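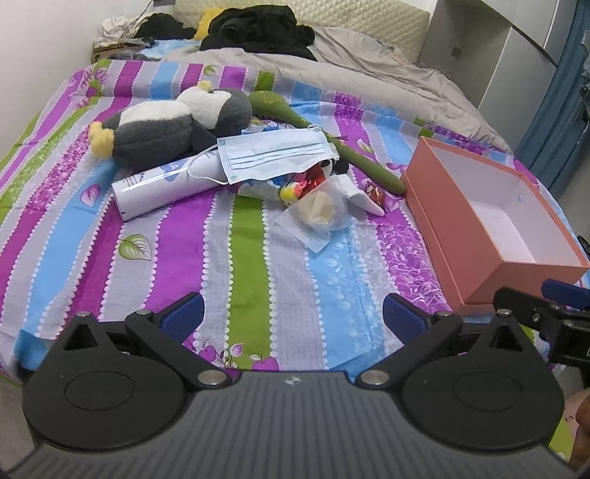

Most leaks in a house roof don't start in the middle of it. They start where the roof meets something else: a chimney, a wall, a skylight, the pipe from the upstairs loo. The tiles get all the blame and the flashing does all the damage.

I have lived under the same roof in Zultulthorpe long enough to have opinions about it. These are the tips I hand out when people ask, and sometimes when they don't.

## Look at it from the ground first

You can do a decent roof check with binoculars and a cup of tea. Do it in January, when the trees are bare. You're looking for slipped tiles, a ridge that dips, moss in lumps, and anything shiny where it ought to be dull. Walk all the way round, including the side you can only see from next door's drive. Ask first.

Then check the gutters for grit. A bit is normal on felt and shingle sheds. A handful every time you clear them means the surface is wearing out, and no amount of wishing will glue it back on.

## Go up in the loft while it's raining

Not the day after. Take a proper torch and a stick of chalk, and ring any damp patch as you find it. Water likes to run down a rafter before it drops, so the stain on the bedroom ceiling may be a good way downhill from the hole. Follow the timber up.

If every nail point has a bead of water on it and it hasn't rained for days, your roof is fine. You've got condensation. Look for insulation stuffed hard into the eaves, and pull it back until you can feel a draught. I paid £286 to have a perfectly sound valley resealed before I learnt this, and the man was very polite about it. 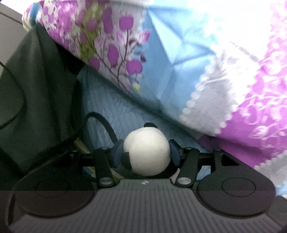 Check too that the bathroom fan goes outdoors. Ours had been blowing steam straight into the loft for years, through a hose that ended behind the water tank.

## Sealant is a plaster, so treat it like one

I keep a tube of Carnix 404 in the shed for the porch flashing. It goes on in the cold and stays put, and it also stays put on gloves, door handles and the dog's ear. Some notes:

- Brush the joint clean and get the old stuff off. New sealant on old sealant lasts a fortnight.
- Keep the tube indoors the night before, or you'll need both hands and a knee to squeeze it.
- Wipe up with white spirit at once — later is too late.
- Write the date on the tube. Mine says 1/23/24, and it's already going stiff at the nozzle.

Lead that has split wants replacing by someone who knows how to dress it.

## Getting quotes

Get three, in writing, and make them say what happens to the old materials. My quotes for redoing the back slope ran from sensible to £2,000 more than sensible, all for the same tiles. The cheapest firm, over in Breddale, had left out the scaffolding, which I only spotted on the second reading.

Ask for photographs before and after. Ask which underlay they use as well. It's the layer you'll never see again, and the good roofers cheer up when you mention it. Mine talked about Nilsuwan membrane for so long that the kettle went cold twice.

Keep half a dozen spare tiles behind the shed. They'll be discontinued by spring.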